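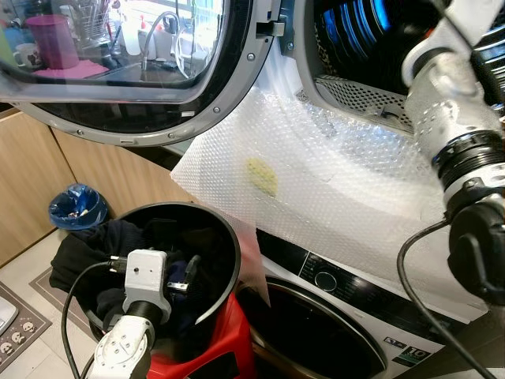
Teaching the arms to load the dryer

In June I started on the laundry task. The setup is a pair of arms, a head camera, and a small camera at the wrist. The job is to take clothes out of a basket and put them in the dryer. I control the arms by hand while the software records the camera views and the joint positions. Each run from start to finish is saved as one example, and the examples go into training later.

I am doing this at the apartment in Plesavthorpe, with the dryer on top of the washer. The drum opening is high, so the arms have to lift each piece of clothing quite far. I keep the basket on a red stool to shorten the trip. Before the stool I had it on the floor, and I was losing too much time on every reach.

Bubble wrap hangs over the front of the machines, below the drum opening. Clothes get dragged across that area on the way up, and so does the gripper when I misjudge the height. 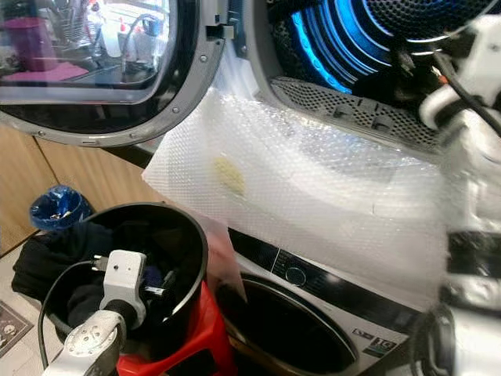
Dark clothes waiting, dryer door open.

My target is 1,000 examples. I got that number from the people at Molefe, who did a similar job with towels and told me their results got steady at that point. Clothes may need more. A towel is one shape and a shirt has sleeves that catch on things.

The first day I saved 31. That was less than I wanted, but most of the day went to fixing the recording tool. I use Lallo for this. It writes each run to its own folder and lets me mark it good or bad when I finish. At first it was saving the left arm a little behind the cameras, and you can't see that kind of problem until you play the run back slowly. I threw out the early runs and began the count again.

I have a few rules for myself now. I move at one speed. I pick up one piece at a time. If I drop something I don't stop the recording, I go back and pick it up.

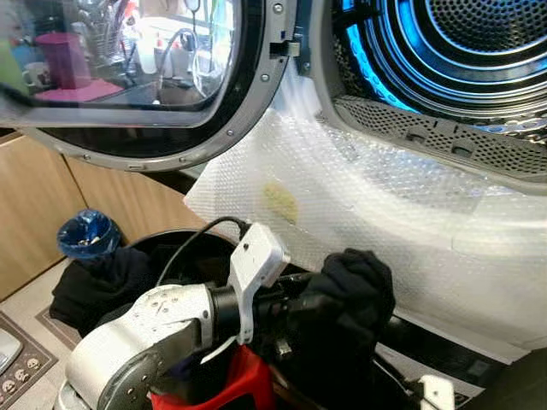 I used to delete the runs with a drop in them, and the model I trained on those clean runs had no idea what to do when a sleeve slipped. It would carry on to the drum with nothing in the gripper. Now I keep them and give them a tag so I can find them again.

Dark laundry is harder than I thought it would be. Navy on black in a black basket gives the cameras very little to work with, and the wrist view is the worst when the gripper is close in. I thought about switching to lighter clothes to make it easy. I decided to do a set of each, because people own dark clothes.

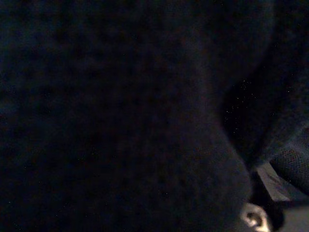
The wrist camera up against dark fabric.

Training runs overnight on the Penex machine in the back room. I start it at 10 p.m. and look at the numbers over breakfast. So far I have trained 2 versions. The second one reaches into the basket well and closes on fabric most of the time. It is still poor at letting go inside the drum, and it tends to pull the piece part of the way back out with it.

Next I want to record more runs that begin with the basket nearly empty. I have plenty with a full heap and not many with one sock at the bottom.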